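Skaven Fund, interim report
Project: Automated suturing and the bench staff at Lidberg
Prepared by Karim Farah
Period ending March

The second station has been in daily use at the Lidberg training lab since the start of the period, so we now have 2 running. Between them they have logged 617 practice closures. Setup and checking are still done by hand.

Before the stations came in, technicians spent most of a shift stitching sample wounds for the course groups. They now load the pads, thread the needles, start the run and watch it through. When a thread snags they stop the arms and finish the closure themselves. Two of them have moved to grading work, which was short of people last year.

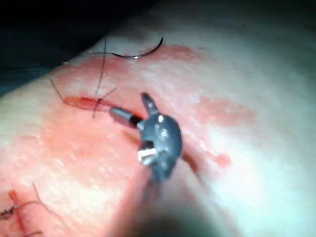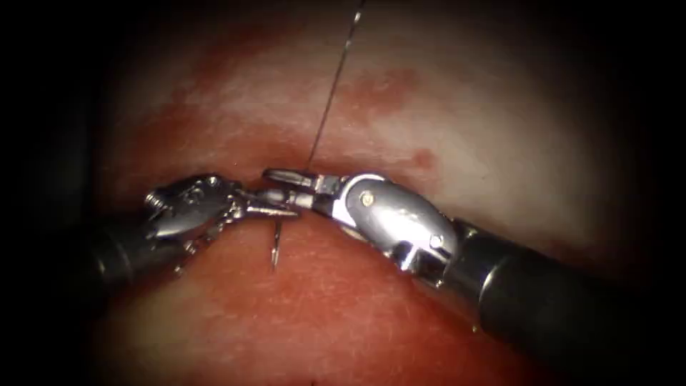
Suturing with robotic instruments, needle and thread at the incision.

Staff views are mixed. The technicians report less hand and neck strain by the end of the day. Several also say that watching a run is harder to stay awake for than sewing, and that they are losing speed with manual knots. We have set aside 40 minutes of hand practice per shift in response, starting on Tuesday.

Training through Sayegh took longer than planned and the remaining sessions will run into next period. The Kusness site has asked to send staff to observe. No change to the budget is requested.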